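Pliner issue tracker: Cable pickup scores 79 percent in sim, and I don't believe it

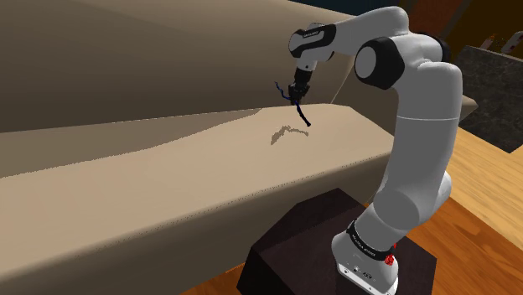 Attachment 1. Cable task, sofa layout, simulator render. Cable in the gripper above the seat cushion.

Opened by: Liesl Lanz
Component: Tendside (contact and soft-body settings)
Status: closed, with a grudge

Summary
The policy trained on the Pomcombe layouts picks up the cable in 79 percent of sim episodes. I would love to put that in the paper. I have watched enough of the episodes to suspect the cable is helping.

What I expected
A thin cable on a soft seat should be annoying. The fingers should miss it, pinch the cushion or push the thing along. Our older runs failed in all those ways and I trusted them for it.

What I got
Grasps that close well wide of the cable and come up with the cable anyway. It bends nicely once it's hanging, the shadow lands where it should, and a reviewer would see nothing wrong in a still.

Steps to reproduce
Load the sofa layout with the default Tendside profile. Run the eval script with the June checkpoint. Replay any success at quarter speed and look at the finger gap just before lift.

Comment, Hubert Eberhard, 9:40
Have you tried a different seed?

Comment, Liesl Lanz, 9:52
I have tried 3 seeds. They all agree with each other, like witnesses who had lunch together.

Comment, Hubert Eberhard, 11:15
OK, I looked. The contact margin on the cable segments is inherited from the rigid-object profile. That's fine for a mug. For something this thin, the margin is wider than the cable, so the solver counts a near miss as a touch and then friction does the rest. Kälin set that default and I approved it, so please direct your feelings at both of us.

Comment, Liesl Lanz, 11:21
Feelings directed. Can I override it per object, or does it break the cushion?

Comment, Hubert Eberhard, 11:48
Per object works. Set the margin on the cable only and halve the solver step, or it will sink into the seat. Eval gets slower. Bring a book.

Comment, Liesl Lanz, 4:30
Reran all 1,142 episodes with the new margin, same checkpoint, no retraining. Success is well down. The misses look like misses again, mostly fingers closing on air beside the cable — a sight I had honestly missed. Grasps near the thicker tip hold up best, so that part of the result survives.

For the write-up I'm reporting both settings side by side and moving the margin into the methods section. The old number goes in the table labeled "inherited margin."

Resolution
Cable profile split from rigid profile in Tendside. Eval script now prints the contact margin at startup and stops if it is larger than the object's radius. Retraining with the fixed profile is a separate ticket, assigned to Hubert, who has been told.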